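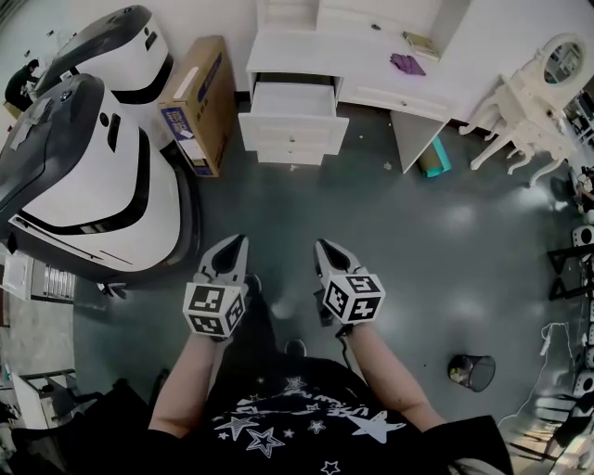

When will the reading room at Irkeck reopen to the public? The room will reopen at the end of the month, once the new shelving has been inspected.

2018-08-05. The library office was open for six hours. Marlene Lévesque received the revised floor plan from Stankevičius and confirmed that the local history collection will remain on the ground level. The plan provides 50 seats, the same number as before the closure in May.

Blagoje Babić completed his review of the Skokton donation. It contains 305 volumes, mostly parish histories and farm almanacs, and some 200 of them are to be cataloged this year. The remainder will stay in storage at Grarnatari until the binding budget is settled. I have asked for a written estimate.

Two letters were answered. One concerned evening hours, which are unchanged. The other requested the return of a family atlas - the loan papers are in order, and it may be collected at the front desk.

I regret that the index cards for the map drawers are still incomplete. Mrs. Lévesque will resume work on them tomorrow, beginning with the river surveys.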